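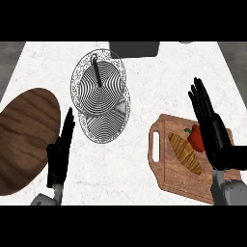
**Surfaces and Interiors Section, Ginow Housing Office**

Frequently asked questions about stone countertops in Ginow apartments. Last revised October 15, 2019.

The answers on this page apply to residents of the Hotbridge and Espinoza buildings. Residents of other Ginow properties should follow the care sheet in their move-in folder, as most of those kitchens have laminate counters and different rules apply.

## Daily care

**What may I use to clean my countertop?**

Warm water, a soft cloth and a small amount of mild dish soap. Wipe the surface, rinse the cloth, wipe again with plain water and dry with a towel. A cleaner sold for natural stone is also acceptable, provided the label says it has a neutral pH.

**What should I keep away from it?**

Vinegar, lemon juice, bathroom cleaner, lime remover, bleach, scouring powder and steel wool. Acids react with marble and leave a dull mark known as an etch. Many products sold as "all natural" contain vinegar or citrus, so please read the label first.

**Is an etch the same as a stain?**

No. A stain is color that has soaked into the stone, and it is usually darker than the area around it. An etch is a change in the surface itself. It tends to look pale or cloudy, and it shows most when you look across the counter toward a window. The repairs are different, so please tell us which one you believe you have. If you are unsure, say so on the form and the inspector will decide.

**Can I put a hot pan directly on the stone?**

Please use a trivet. Marble tolerates heat fairly well, but a sudden change in temperature can crack it near a seam or a sink cutout, and the sealer may discolor. The same applies to slow cookers and other appliances that stay hot underneath for hours.

**May I cut food on the counter?**

No. Use a cutting board. Knives scratch marble, and the stone will dull the knife.

## Stains and spills

**I spilled wine, coffee or tomato sauce. What now?**

Blot the spill with a paper towel. Do not wipe, as this spreads it. Rinse with water and blot again. If a mark remains the next day, you may try a paste of baking soda and water: spread it over the mark, cover it with plastic wrap, leave it overnight and rinse it off. Do this once only. If the mark is still there, submit a request.

**What about oil?**

Oil can take several days to come out. The baking soda paste often helps, but large spots near the stove normally need a stronger paste that our staff apply. Residents should not buy these products on their own.

**There is a rust ring under a can. Can it be removed?**

Sometimes. Rust is the hardest stain to lift from marble, and store-bought rust removers will damage the surface. Please leave the ring alone and report it. Keep metal cans and cast iron off bare stone - a plate or tray is enough.

**My counter has gray or reddish lines in it. Is it cracked?**

Most likely not. Veins and specks are part of the stone and vary from one slab to the next. Run a fingernail across the line. If the nail does not catch, the line is almost certainly a vein. If it catches, or if the line has grown longer since you moved in, please report it.

## Sealing

**How often are the counters sealed?**

Once a year, in November, and again whenever a new resident moves in. The sealer is Drultix, which is applied by our own staff. Residents receive written notice before the visit.

**How do I prepare for the sealing visit?**

Clear the counter fully, including small appliances and anything stored against the wall. Staff are not permitted to move residents' belongings. If the counter has not been cleared, the visit will be set for another day.

**When can I use the kitchen again?**

The crew will leave a card on the kitchen door with the time. Until then, please keep the surface dry and put nothing on it. You may use the stove, sink and refrigerator as normal, taking care not to splash.

**May I seal the counter myself?**

No. A second product over the first can leave a haze that has to be ground off, and the cost would be charged to your account.

## Repairs and charges

**How do I ask for a repair?**

Complete Form 1805, available at the front desk of either building. Give your apartment number, the location of the damage and, if you know it, the cause. A clear description helps us send the right person. Requests are handled in the order received, except for loose slabs and leaks around the sink, which are treated as urgent and should be reported by telephone.

**What will it cost me?**

Ordinary wear is not charged. This includes light dulling near the sink and fine scratches. Other charges are as follows:

| Work | Charge to resident |
|---|---|
| Inspection | None |
| Stain treatment, each visit | $49 |
| Etch polishing, each area | $100 |
| Chip or crack repair | By written estimate |
| Slab replacement | By written estimate |

The first stain treatment in each lease year is free of charge.

**Can I dispute a charge?**

Yes. Write to the Section within 30 days of the bill. Please attach a copy of your move-in checklist, and photographs if you have them. The charge is placed on hold while we review it, and no late fee is added during that time.

**The damage was there when I moved in, but I did not write it down. Am I responsible?**

Not always. We keep an inspection record for each kitchen and will compare it with the present condition. Residents are still strongly advised to note every chip and mark on the checklist, however small.

**May I attach anything to the countertop?**

Clamps, adhesive hooks, suction mounts and screws are not allowed. Freestanding items with soft feet are fine. Heavy items should not be placed on an overhang, and no one should sit or stand on the counter - unsupported stone can break without warning.

**Can I have my counter replaced with another material?**

Not at the resident's request. Materials are chosen for the whole building when kitchens are renewed. Residents who need a lower work surface or another change for reasons of disability should contact the Housing Office directly, and that request will be handled apart from the process described on this page.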